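Last updated: October

Part-Time Mender and Folding Table Helper – Voltden Knitwear Exchange, Wovthorpe

Do you like handling clothes? I mean really handling them, turning a sweater inside out to look at the seams, rubbing a cuff between your fingers to see how much life is left in it? If that sounds like a nice way to spend a morning, please read on, because we would love to hear from you.

Voltden is a small secondhand knitwear shop with a workroom behind it. People bring us their hats, scarves, socks, mittens, leg warmers and sweaters, and we sort them, mend them, wash them and send them back out into the world. We only deal in knits. Folks ask us all the time if we would take jeans or coats, and we always have to send them down the street, kindly, to the thrift store by the post office. Last winter 1217 pieces came through our door and found new owners, and a good many of those had a hole in them when they got here.

We have more coming in this year than our present crew can keep up with, so we are looking for one person to join us for 23 hours a week. Most of that time will be spent at the folding table, and the rest at the mending bench once you have settled in and feel ready for it.

What the work is like

The mornings start at 9:30. Somebody will have carried the bags in already, so there is no heavy lifting to begin the day. You open a bag, take the things out one at a time and give each one a proper look. Ribbed pieces need the most patience. Ribbing stretches out at the edges, it rolls up on itself, and a folded brim can hide a moth hole better than you would ever believe! We unfold every cuff and every brim, look at both sides and then fold it back along its old crease.

After that, each piece goes to one of the shelves – ready to wash, needs mending, or yarn only. The last one is for knits that are too far gone to wear. We unravel what we can and sell it by the ball in a basket near the register, and knitters come from as far as Ilidau to dig through it. Dark reds and rusts go fast in the fall, so if you come across one that is past saving, please wind it with some care.

Mending is done by hand. We darn, we graft, we pick up dropped stitches, and we sew on a patch when nothing else will do. You don't need to know all of this on your first day. If you can thread a needle and sew on a button, Ashley Entwistle can teach you the rest, and she has more patience than anyone I have ever worked with. She learned from her aunt, who ran the Kelmendi yarn store on the corner for years, and she still uses her aunt's darning mushroom.

Who we are hoping to find

Someone with good eyes, or good glasses. Someone who is comfortable standing for part of the day, although we do have tall stools and you are welcome to one. You should not be bothered by wool, lint or the occasional surprise in a pocket. Experience in a shop or with sewing is nice to have. We have hired people with none at all and been very glad of it.

You would help at the register when it gets busy, mostly in the afternoons, so a friendly manner with customers matters to us. Some of them are bringing in the clothes of a person they have lost, and they may want to stand and talk a while. We let them.

Pay and the rest of it

The pay is $220 for a trial stretch of two mornings, and after that an hourly wage which we will go over with you when we meet. You may take home one mended piece a month, your pick. There is a kettle, a decent couch in the back and parking behind the building.

How to apply

Write us a letter or stop by the shop and ask for Ashley. Tell us a little about yourself and about something you have worn until it fell apart. We don't need a formal resume, but if you have one, bring it along. If you have a piece of your own mending, bring that too, however wobbly it looks. 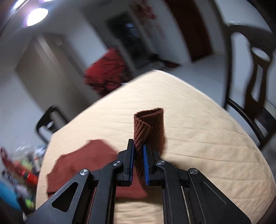 Do I need to bring my own needles and thread?

We keep needles, thread and darning yarn at the bench for everyone to use, so you can come with empty hands. If you have a favorite needle or thimble you are used to, you are welcome to keep it in a drawer here.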